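6/25/18
By Ebise Teshome

Print this article | E-mail this article

My mother-in-law has a theory that every house owns exactly one box too few. Buy another box and the house just makes more stuff to spite you. I laughed at this for years (she lives in Gurnley in a place with a shed full of boxes, so she's hardly a neutral party) and then in January I moved into a two-bedroom unit with a husband, a preschooler and what I can only describe as a lifetime's supply of small objects.

I don't mean furniture. Furniture is easy! You know where a couch goes. I mean the hair ties, the spare buttons, the glue stick with no lid and the lid with no glue stick. The bits that ride around the house on whatever flat surface is closest. In our case the closest flat surface is the low table in the lounge room, and by tea time most nights you couldn't put a cup of tea down on it without moving something first.

So when my editor asked who wanted to write about tidying, I put my hand up before anyone could look at my desk.

The plan was simple enough. For 30 days I would clear the low table every evening, using one box and a 12 minute timer. I got the idea from Jui-lin Chiang, who runs decluttering workshops out of the community hall in Kanska and has the calmest voice I've ever heard on a telephone. She doesn't believe in big weekend clean-outs. She reckons they leave you with a sore back and seven piles you then have to step over until Easter.

"Pick the surface that annoys you most," she told me. "Put an empty box in the middle of it. Then sort what's around the box, not what's in the cupboards."

I asked what sort of box. I was hoping for permission to go shopping, because there's a homewares place called Vitunis near my work and I'd been eyeing off their woven baskets, which start at $57 each. Jui-lin said to use one I already had. The uglier the better, she said, because then you won't be precious about it.

Well, I could do ugly. We had a bright green plastic one with no lid and a picture of biscuits on the front, a bit torn down in the corner of the label. It had spent months under the laundry sink. I gave it a rinse, plonked it on the checked tablecloth and set the timer on my phone.
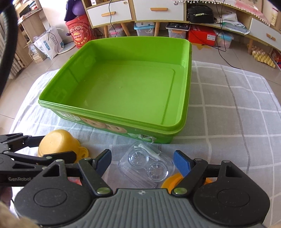
6 min read

The contact lens case was the very first thing I had to make a decision about, and it nearly finished me. It's a little clear case with two wells, and the small white tweezer goes with it, and neither of them has any business in a lounge room. I know that. They belong in the bathroom. But I take my lenses out when my eyes get tired, and my eyes get tired on the couch, so the case comes to the couch and there it stays. I must have carried it back to the bathroom a thousand times, and I've also stood in that bathroom of a morning, blind as a bat, yelling out to ask if anyone's seen it.

Jui-lin's answer was the first thing that made me think she might be on to something. She said to stop carrying it back. If I always take my lenses out in the lounge, then the case lives in the lounge, and it needs a proper spot there. We have a long low cabinet against the back wall with white drawers and orange handles, and I'd been treating it as a place to keep instruction booklets for appliances we no longer own. Out went the booklets. In went the case, the tweezer, the solution and a small mirror. One drawer, all mine, and I've told the family that anybody who puts a battery in it will be dealt with.

The yellow cup was another story. It's plastic, with a little loop handle, and it has been a teacup, a bath toy, a hat for a bear and a home for a snail. My daughter won't have it put away. If it goes in the toy basket she can't see it, and if she can't see it she assumes it's been thrown out, and then we have tears. I tried the cabinet, I tried the shelf, and I tried hanging it off a hook near the door, which I thought was pretty clever until it came down on my husband's foot.

In the end it got the green box. The whole box, pretty much! By the second week I'd worked out that the box wasn't much chop as a sorting box for the three of us, as we'd all drop things in and never take them out again. As a box for the toys that must remain visible at all times, though, it's brilliant. It's wide open on top, she can see right to the bottom, and it's light enough for her to drag across the tiles herself. She does this at about six every morning. It's quite loud.

I replaced it for sorting duty with an old cake tin, which is also ugly and so meets the official requirements.

Some notes from the thick of it, in case you want to have a go.

The timer matters more than I thought it would. On day three I ignored it and kept going, all fired up, and ended up on the floor at ten o'clock reading birthday cards from my year 12 formal era and having a bit of a weep. On day four I couldn't face it at all. After that, when the phone beeped I put down whatever was in my hand, even if it was halfway to the bin.

Lids are the devil. I found a round yellowy-orange one that first night and I tried it on every jar, tub and container in the kitchen. It fits nothing. I asked my neighbour Mrs Mekonnen, who has lived in the block for ages and knows most things, and she turned it over a couple of times and suggested I use it as a coaster. So now I have a coaster.

Leave the tablecloth on. I took ours off in week one, thinking a bare table would look cleaner, and all it did was show me every ring and scratch I'd been covering up. Back it went. The light grey and white check hides a fair bit, and it also has the great advantage that you can gather it up by the corners when someone's spilt their rice bubbles and shake the lot off the balcony. (Sorry, downstairs.)

And don't start with paper. I mean it. Paper will eat your 12 minutes and come back for your dinner. Jui-lin has a separate workshop on paper that goes for two full evenings, and the people who come out of it look like they've been through something.

I did miss some nights. We had a tummy bug go through the place in the third week and the table turned into a sort of field hospital, and I'm not counting that against us. I also cheated once by sweeping everything into a pillowcase five minutes before friends came over. The pillowcase sat behind the bedroom door for four days. When I tipped it out I found my good earrings, a library card and half a muesli bar.

The total spend came to $60, and I'd like to say it was all on sensible things. It was drawer dividers, mostly, and one pot plant that I bought to reward myself and which now sits on the low table taking up the exact space I'd cleared. My husband has been very restrained on the subject.

Do I still do the timer? Most nights. I skip it if there's footy on or if it's been one of those days, and the table fills up again quick smart, but it takes a lot less effort to bring it back than it used to. The lens case is in its drawer as I write this. I just got up and checked.

My mother-in-law came to stay last weekend and had a good long look around. She opened the drawers, admired the dividers and gave the green box a nudge with her toe. Then she went out to the car and came back with two more boxes she thought we could use. They're under the laundry sink.

Jui-lin Chiang's next round of workshops at Kanska is already full, but she keeps a waiting list at the hall and says people drop out all the time, usually from the one on paper.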